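Report of Inquiry: Unit 20, Vomcombe Works
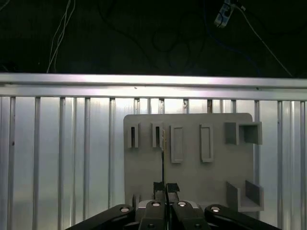 The inquiry was opened on the instruction of the Director of Works, Hanane Hegazy, and was to be finished before the winter shutdown. Its subject was the third stoppage of Unit 20 in the insertion bay. The task assigned to the unit was a small one. It was to take a test rod from the tray, hold it upright between the pads of the gripper, bring it in front of the gray plate, and place it in the second of the two slotted holders. The unit had been approved for this work in September, and the approval bore my signature.

I set down the facts in the order in which they were given to me.

On December 14, 2019, at the start of the night shift, the unit completed 629 insertions without remark. On the next, it brought the rod up to the slot and stopped. No alarm was raised. The control panel showed the arm as working, and the cycle clock went on running. Mahmoud Mahrous, who had charge of the bay, waited for the time allowed in the operating rules and then waited a little longer. He stated to the inquiry that the arm had the look of something listening.

He then opened the guard door.

The rules provide that the opening of the guard door shall remove power from the arm. Power was not removed. Mr. Mahrous put his right hand between the fingers and the plate with the purpose of freeing the rod, and the arm completed its movement. He lost the use of two fingers for the season. He was asked whether he had read the notice on the door, and he replied that he had written it.

The door switch was sent to Landeg for examination. Their engineer, Ayman Abou Zeid, found it to be in good order. The fault lay in the controller, where a line of the safety program had been set aside during commissioning so that the guard could stand open while the positions were taught. The line should have been restored before handover. The form recording its restoration, numbered 2106, was found in the file. It had been completed in full, and the signature at the foot was mine.

I asked Mr. Abou Zeid whether the line might have been restored and later removed. He said that the controller kept a record of every change, and that he would send it to me if I wished. I told him that I did. The record arrived the next morning in a plain envelope. There was one change in it, and I had been standing beside the technician when it was made.

There remained the matter of why the arm had paused. Mr. Abou Zeid considered that the rod had met the edge of the holder and that the program, finding more resistance than it expected, had held its position and waited for the reading to fall. When the guard door was opened, the floor of the bay moved very slightly, as it always had. The reading fell. The arm had done what it was told.

I visited Mr. Mahrous at his sister's house in Pinden. I had prepared a number of questions and asked few of them. He made tea with his left hand and did not allow me to help. He wished to know whether the unit was running again, and I said that it was standing idle with the power locked off. He seemed troubled by this. The Tada order, he said, would be late.

Before I left he asked who was conducting the inquiry. I told him that I was. He considered this for some time, and then asked whether I took sugar.

The findings of the inquiry are as follows. The door switch was sound. The operator departed from the rules by reaching into the bay, and relied in doing so on a protection which he had been told in writing was in place. Form 2106 was false. It was signed at the end of a long day by a person who intended to see to the matter in the morning.

It is recommended that the unit remain out of service until the safety program has been tested with the door open and a second officer present. It is further recommended that this report be set aside and the inquiry begun again under another hand. I have written to Mrs. Hegazy to that effect, and have left my keys with the letter.

Mahmoud El Sherbiny
Inspector of Machinery, Vomcombe Works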